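Print this post | E-mail this post

House rules for hand demos

I have been collecting hand demonstrations for robot training since the winter, and I finally wrote my rules down. Kevin Ó Riain at Lavton asked for a copy, so I am posting them.

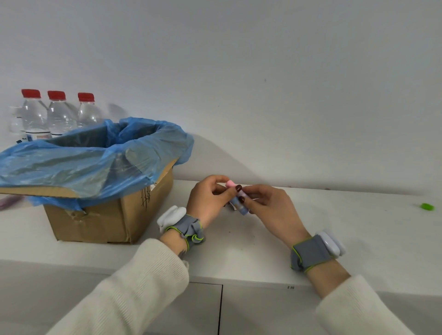
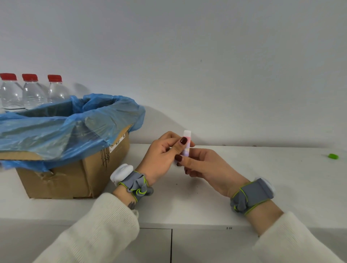
Small stick, both hands, a tracker on each wrist.

1. Bands go on before the session starts and stay put. If one slips, stop and start a new take. Do not push it back in the middle of one.

2. Keep both hands in view of the head camera. Small items are the worst for this, as fingers cover most of them.

3. One object per take. Put it down fully before you reach for the next.

4. Leave the background alone between takes. I used to tidy as I went, and Ramil Dela Peña had to throw out 78 clips when he sorted them by setup.

5. Work at normal speed. Slow, careful hands look wrong in the data.

6. Label the same day. I have 1053 takes on the drive now and around 400 of them were labeled late, from memory. I trust those less.

Sleeves are still an open question. Ramil wants them rolled above the bands. I have left them down so far and will try it his way for 2 sessions before I change the list.

Filed under: Robots, Rules I Try to Keep

Last updated April 28, 2019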